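Kitchen bench notebook, Prastolham workshop
April, 9:40 a.m.

Layout for the breakfast set, third attempt. Toaster, clip-lid box, saucepan with its glass lid, two bowls stacked.
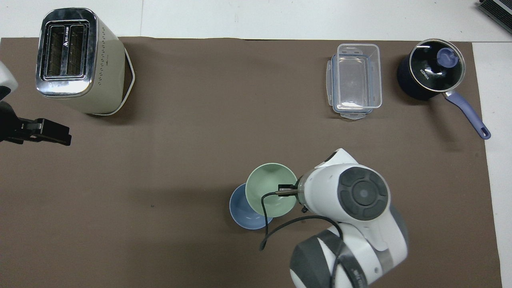
The trouble with the last two layouts was that I set them up the way I keep my own kitchen, so you had to know me to find anything. Hae-won's rule, which I have resisted for a month and am now adopting as if I thought of it: whatever has a cord gets placed first, and everything else fits in with the cord.

Brown mat stays. Assunta Cirillo wanted to go back to the bare white top, on the grounds that the mat looks like a school art table. She is right about the art table. But pale crockery on white under the bench lights gave me a headache by lunch, and crumbs show up on brown straight away, so you wipe them. On the white we just moved them around with our sleeves.

Toaster. Cream body, shiny top, two slots. The top records every fingerprint since the dawn of time. Wiped with a damp cloth, then a dry one, unplugged, and I waited for it to cool this time — see the April entry with the swear word in it. Crumb tray goes out before every session, not after. After never happens.

Saucepan. The KONKA one, dark navy, with the blue knob I am fonder of than I should be. Lid on whenever it is parked. Hae-won Tak asked why we bother with a lid on a pan that isn't cooking, and the answer is that without one it becomes a place to put pens.

Food box. Keep the lid clipped on all the way around. Half-clipped is how we ended up with the Rey trays in three pieces and a discussion about whose job it was. Labels off, please. I spent a good part of the morning on old Fangate sticker glue with cooking oil and a thumbnail. Oil works. Thumbnail less so.

Bowls. Stacked. I tried them side by side and they took up the space I need for a cutting board, if the cutting board ever comes back from Briden.

11:15. Measured the gap I want to keep clear for the board: 80 cm would be lovely, and I will be getting nothing like it. Told Assunta. She suggested a smaller board. Noted, grudgingly.

Still to do:
Find the toaster's instruction sheet (Assunta says top drawer, I say recycling)
More cloths
Ask Briden about the board, again, nicely
Tape a cord route along the back, then see if Hae-won moves it

Stopping for toast.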